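How to Test Whether a Robot Arm Can Clear Your Kitchen Counter
Updated 14th July

Start in simulation. A dropped plate costs nothing there, and you can run the same chore all night.
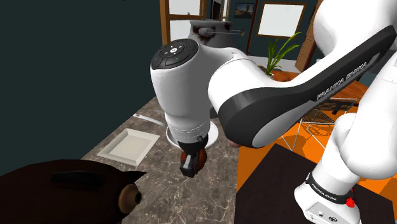 Štefánia Vávra wrote in after the first version of this page and said simulation scores told her very little. Her arm did well on screen and then failed on a real counter with crumbs and a damp cloth on it. She has a point, and step 5 was added in response.

What you need
A simulator with a kitchen model, an arm with a two-finger gripper, and a control program. We used Keltarura for the control side. Any program that lets you log each attempt will do.

Step 1. Pick one chore
"Tidy the kitchen" is too wide. Write the chore as one sentence with a start and an end, such as "pick up the small round object and set it on the tray." If two people would disagree on whether it was done, rewrite the sentence.

Step 2. Set up the counter
Put the object within easy reach of the arm. Leave a few other things on the counter, such as a plate or a tray. A bare counter makes the job too easy. Round objects are a good first test because they roll when the fingers close off center.

Step 3. Decide what counts as a pass
Ours was: object resting in the right place, gripper open, nothing else knocked over. Set a time limit too. We allowed 2 minutes per try, far longer than a person would need.

Step 4. Run it many times
Move the object a little between tries and change the lighting now and then. We ran 907 tries and got 495 passes. Save the log for every failure and sort them by cause. Most of ours were poor grips, where the fingers closed too high and the object slipped out. A smaller group came from the wrist bumping something on the way down.

Fix the most common cause first, then run the full set again. Changing several settings at once makes the new score hard to read.

Step 5. Repeat on a real counter
Use the same chore and the same pass rule. Expect a lower score. Clear people and pets out of reach and keep a hand near the stop button. We did 13 real tries before the finger pads needed changing. Thirteen is too few for a fair score, so we don't give one.

Can it do the chore yet?
Under these conditions, sometimes. A little over half the simulated tries passed, and that was a single object moved a short way. Loading a dishwasher or wiping up a spill is much harder and would need its own test. For now, a person should still be in the room.

Page by Ľudovít Kubíček. Send corrections to Trygve Myklebust at Derkora.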